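4 Storing citrus and other fruit in the Vastemero cabinet

This section covers loading, temperature and humidity settings, and routine checks for fruit. For vegetables, see section 5. For cleaning the drip channel, see section 7.

4.1 Before the first load

1. Stand the cabinet on a level floor with a clear gap of 30 mm behind the rear panel.
2. Open the door and remove the transit clips from both shelf rails. Keep the clips in case the cabinet has to be moved.
3. Fill the humidity tray to the lower line with clean tap water.
4. Plug in the cabinet and press POWER. The display shows two dashes while the sensors start.
5. Leave the cabinet running, empty and with the door shut, until the dashes are replaced by a temperature reading.

Note: If the dashes remain for more than 16 minutes, switch off at the wall, check that the humidity tray is pushed fully home and start again from step 4.

Caution: Do not fill the tray above the upper line. Water can run back into the fan housing and trip the supply.

4.2 Setting the fruit programme

1. Press MODE until FRUIT is lit.
2. Press SET once. The temperature figure flashes.
3. Use the arrow keys to select 7 °C for oranges, mandarins and clementines.
4. Press SET again. The humidity bar flashes. Select the third bar for citrus, or the fourth for apples and pears.
5. Press SET a third time to store the values. A short tone confirms.

The cabinet holds one fruit programme at a time. If citrus is kept with apples or pears, use the citrus values and expect the apples to soften sooner. Bananas should not be kept in the cabinet at any setting.

Note: Lemons and limes keep better at a higher temperature than mandarins. Where space allows, store them outside the cabinet in a cool cupboard.

4.3 Sorting and loading

Sort fruit before it goes in. One damaged mandarin will spread mould to those touching it, and the fan will carry spores to the other shelf.

1. Take the fruit out of nets and plastic bags.
2. Turn each fruit over and look at the stem end and the base. Set aside any with soft patches, broken skin or a white or green bloom.
3. Wipe off loose dirt with a dry cloth. Do not wash fruit before storage.
4. Lay the fruit on the shelf in a single layer, stem end up where possible.
5. Close the door until the seal catches along its full height. 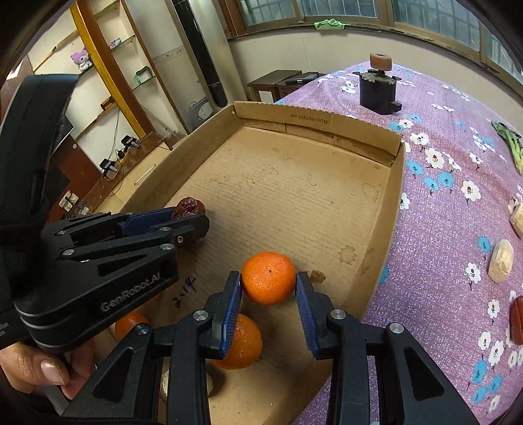 Small dry marks on the peel do not affect keeping quality. A mark that gives under light pressure, or that leaves moisture on the finger, is a sign of decay and the fruit should be used the same day or discarded.

The shelves may be lined with plain cardboard or unprinted paper. Cut the liner short of the rear edge so that air can pass behind it. Foil and plastic film must not be used as liners.

Caution: The maximum load for each shelf is 16 kg. Heavier loads bow the rails and prevent the door from sealing.

4.4 Routine checks

Every second day: look over the front row and remove any fruit that has softened.

Weekly: take out all fruit, check the underside of each piece, and replace the liner if it is damp or stained. Top up the humidity tray to the lower line.

Every 30 days: run the AIR programme with the cabinet empty, then wipe the door seal with a damp cloth. Dry the seal before reloading.

Note: The filter indicator counts running hours only. It does not measure the condition of the filter. Change the filter when the indicator lights, or earlier if there is a stale smell after the AIR programme. Use the Gruretti pattern filter supplied by Zustutari.

4.5 Faults during fruit storage

Skin wrinkled or leathery: humidity too low. Raise the setting by one bar and check the water level.

Water on the inside of the door: humidity too high, or fruit loaded wet. Lower the setting by one bar and dry the door.

Brown pitting on the peel: temperature too low. Raise by one degree and move the fruit away from the rear vent.

Display shows E3: the door has been open too long. Close it and press SET to clear the code. If E3 returns with the door closed, inspect the seal for trapped liner or debris before calling the service line.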